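Pikik gripper kit: setup and first month

I bought the Pikik kit for our single-arm bench cell and I've run it since March, so I've got opinions! Fitting took me 28 minutes, and the bolt pattern matched my Vikutard bracket first go. The finger sleeves are the part I'd watch. They scuff, and I look them over every week for ridges and loose edges.

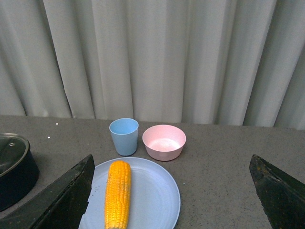
Setting the approach height

I do my teaching with a saucepan, because a glass lid with a knob shows up sloppy heights fast. Jog down slowly, save the point, then back off (mine is stored as point 13).
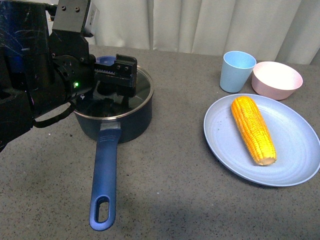 Looking after it

Brush the rack, check the finger screws, and make sure the cable has slack at the wrist. My only real grumble is the manual, which skips re-zeroing completely. I redo mine after every sleeve change, then run the corn, pan and plate routine before I trust the cell with anything else. Four stars from me, and I'd buy it again.
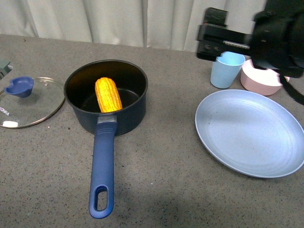 Corn in the pan, lid on the bench, arm over by the cup and bowl.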